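Part-time Toy Library Assistant and Workbench Helper — Gralholm Toy Library

Hi! I run the Gralholm Toy Library, and I'm looking for someone to come and work with me three afternoons a week, starting in July. It's a paid job, it's a small place, and you'll go home most days with a puzzle piece in your pocket that you meant to put back.

A bit about us first. We lend toys the way a regular library lends books. Families pay a small yearly fee, come in, pick out what they like and bring it back in a few weeks (or a few months, if it got stuck behind the couch). We have 285 member families right now and more than 500 toys on the shelves, from baby rattles up to big marble runs that take two people to carry. We share the building with a bike repair place, so yes, you will smell chain oil, and yes, you get used to it.

The half of the job most people picture is the front desk. You'd check toys in and out, help a four-year-old choose between a dinosaur and a cash register, and talk with parents who came in for one thing and want to tell you about their whole week. I love this part. If you find it tiring to chat with strangers for three hours, you probably won't.

The other half is in the back, at the bench. Every toy that comes home gets checked before it goes out again: all the parts there, no cracks, no sharp bits, nothing sticky. Shape sorters are the ones I'm fussiest over. A kid who has the right piece and can't get it into the right hole is going to be furious, and I don't blame them one bit. 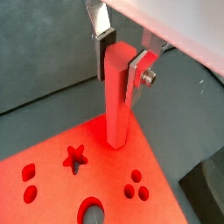

A red hexagonal peg, upright on its board.

You don't need to know how to fix anything on day one. I'll teach you. I learned it all on the job myself, mostly by gluing things to other things by mistake. If you can already sew a seam or use a screwdriver without swearing too loudly, great, tell me in your note and I'll be very happy!

What a normal afternoon looks like: you come in at 1:00 and we go through the returns bin together. We open to families at 2:00 and it's quiet until school gets out, and then it's not quiet at all. We close the door at 5:30, tidy up until 6:00, and that's it. I don't do late nights and I don't expect you to either. In between you'll answer the phone, send out reminder texts, and print new labels on a label maker that jams if you look at it wrong.

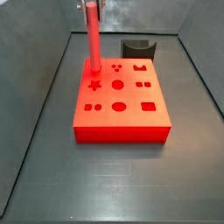
Our catalog lives in a program called Killum. It's old and kind of ugly — I'm fond of it — and it takes an afternoon to learn. Each toy has its own page with a parts list, an age range and a notes box. I'd like you to write in the notes box a lot. "Bell is quieter than it used to be" is a perfect note. So is "comes with a replacement cow."

Once a month we also pack up the van and take a couple of crates over to the Gundach apartments, where plenty of families don't have a car. We set up in the community room for the morning, kids play, people borrow what they want. You'd be paid extra for those mornings, and lunch is on me. We always stop at Võ Bakery on the way back, and I'll fight you for the last sesame ball.

Who I'm hoping to hear from: somebody kind, somebody who turns up on time, and somebody who can lift a 40-pound crate with a partner. Spanish or Vietnamese would be a huge help, but don't stay away if you only have English. I don't care about degrees. Students, grandparents, people coming back to work after a long time at home, all welcome. You'll need to pass a background check before you start, and we pay for that.

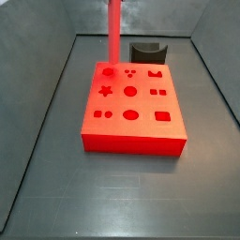
The bench is at the back by the window and the stool goes up and down, so you can sit or stand as you like. The front door has a ramp and the restroom is wide enough for a wheelchair. The high shelves are a pain, though, and I'm the one who climbs for those, so please don't let that put you off.

Pay is hourly and I'll tell you the rate in my very first reply, before you spend time on an interview. You get paid every two weeks, you get paid sick time, and you can borrow any toy you like for free (my own living room currently has a wooden kitchen and a drum in it, and I live alone). 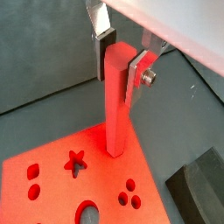 To apply, send me a short note through the contact form on our website. Skip the formal cover letter, please. Tell me who you are, which afternoons you could work, and what you played with when you were little. A resume is fine if you have one handy. I read everything myself and I write back to everyone, even if it's a no.

If your note sounds like a good match, I'll ask you over for an hour during opening time. You'll meet some of the regulars, try checking in a toy or two, and ask me anything you want. Come in clothes you can kneel on the floor in. I'll keep the ad up until I've found the right person, so if you can still see it, the job's still open!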